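How to read a tide table before you cross a bar

I got this wrong for two full seasons, so let me save you the trouble.
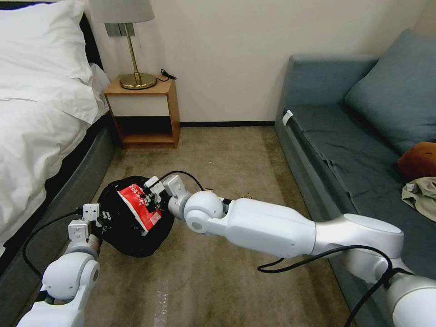

First, find the station closest to your bar. I used to go by the Tindall dock numbers, and slack water out at the entrance comes 24 minutes earlier!

Next, write down the low, the high and the times for both. Check whether your table already includes daylight saving (mine didn't — ask Colin Dawber how long we sat waiting that morning).

Then look at the gap between low and high. A big gap means a strong ebb, and a strong ebb running into swell is when a bar stands up and gets ugly. I plan to cross in the last 2 hours of the flood.

Last, call for the bar report before you untie. If they say it's restricted, go get breakfast. Also look up any dredging notices, as the buoys may have been moved and your chart won't show it.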